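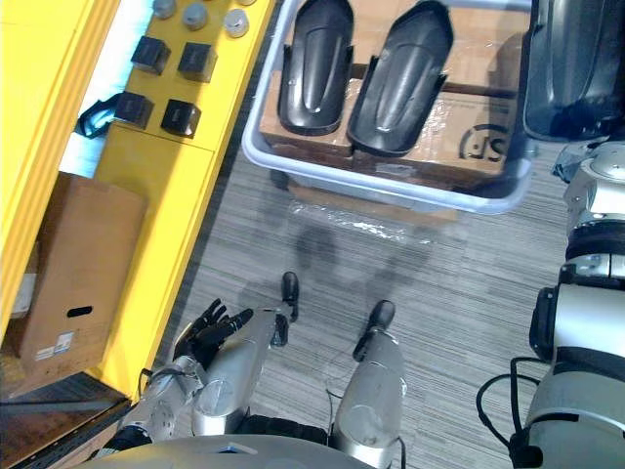

Does the hide glue need a fresh soak every time it is reheated? Two reheats from one soak are fine; after that the joint strength drops and the batch goes in the bin.

Sun 8 February

Glue tests for the Irulwood chair repairs, second round. Granules from the Caslow tub, soaked overnight in cold water, 200 g to the batch. Pot held at 60 °C by the dial – the dial reads 2 degrees high, so correct for that.

Eight lap joints in beech offcuts, clamped overnight, pulled on the lever rig. Fresh glue: wood failure in all of them. First reheat the same. Third reheat let go along the glue line, clean faces, no fibres.

Aranka Magyar asked whether urea would give a longer open time. Tried it in January at Rernbridge. It does, but the joints crept under load, so not for seat rails. Might suit veneer.

Still to do: repeat with the older granules, label the jars by soak date, warm the parts before gluing. Left rear leg of chair 2 has an old dowel to drill out first.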